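4.2 Installation and first tasks at the review site

The kit under review, the Wester two-arm package, is sold as a complete unit for small laboratories and training centres. It comprises two arms, a parallel-jaw gripper and a wrist camera for each, a control computer and a one-year service agreement. Buritz, the regional distributor, supplied the package on the same terms as it offers to any other buyer, and no special support was requested during the review. Delivery took 33 working days from the date of order. The price paid was the list price for the standard configuration, without the optional force sensors.

Setting up was carried out by two members of staff following the printed guide. The guide is clear on mounting and cabling but says little on how the wrist cameras should be focused, and a call to the Buritz help line was needed on this point. The call was answered within 30 minutes.
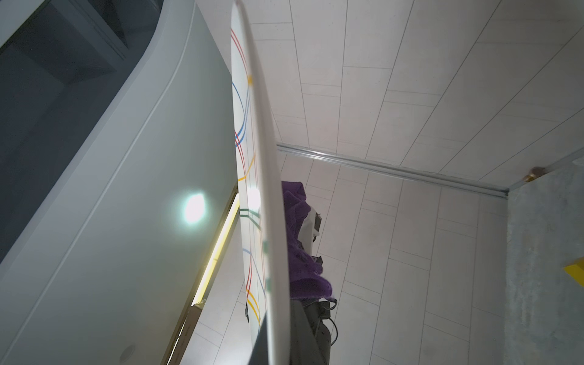
The handling tasks were chosen to cover materials that the supplier's own brochure leaves out. The Chong protocol, on which our procedure is based, calls for at least one stiff flat item and at least one soft one, and asks that the work area be left as it is normally used. Lighting was therefore not altered. In the wrist view the flat item may be turned so far that it is seen nearly edge-on, as with the white panel in Figure 3(a), whose curving coloured lines then offer the software very little surface to match. The purple cloth behind it raises a different difficulty, in that its loose folds and frayed lower edge give no fixed outline. A round spot of light on a plain white surface and a bright yellow strip are also within view, and both are of the kind that the automatic exposure setting must cope with. The supplier's data sheet gives no figures for mixed lighting of this type.

Operators controlled the arms through the handheld unit included in the package. A total of 141 trials were logged. Trials were stopped by the operator, and not by the software, whenever a cable came under strain – a matter to which we return in Section 5. The guide recommends a fixed loop of cable at the wrist, but it does not state a length, and the clips provided were found to be too few for both arms.

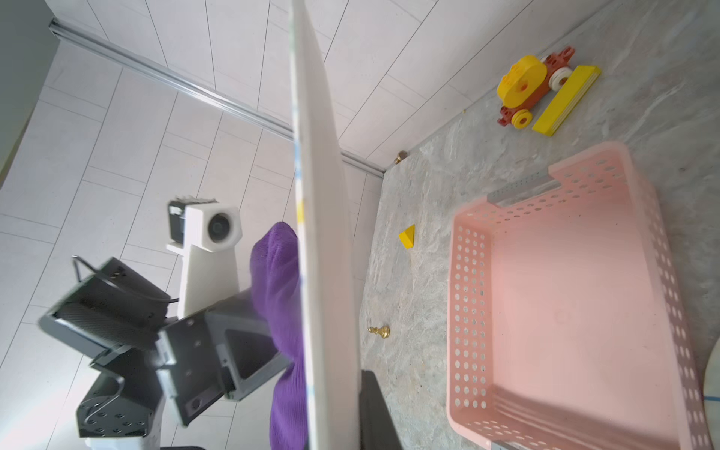 Cable routing apart, the mechanical quality of the package was judged to be good. The joints held their position when power was removed, and the gripper fingers could be changed with the single tool provided. Replacement fingers are listed by Buritz as a stock item. The service agreement covers the joints and the control computer but excludes the wrist cameras, a limit which is mentioned only in the annex to the contract.

Figure 3. Handling tasks with the Wester package, wrist camera views. (a) Printed panel seen nearly edge-on, with purple cloth behind. (b) Second arm beside a white board, with purple cloth held against the board's face.

The software was reviewed separately by Juwita Setiawan, using the release current in September. The recording function stores both camera views with the joint positions in one file, and the 639 files produced during set-up, practice and trials were all readable on a second computer. Searching them was less convenient. File names are assigned by the system and cannot be changed before saving, so that a written log had to be kept alongside.

Comparison with the Urnden kit, reviewed in Section 4.1, is possible only in part. The Urnden arms are lighter and are supplied without cameras, and the buyer must arrange for these to be fitted. For a centre with its own workshop this may be acceptable. For the sites considered in this paper, most of which have no technical staff on Wednesday afternoons or at the end of the day, when bookings are heaviest, the need for such work was counted as a cost and entered under that heading in Table 2.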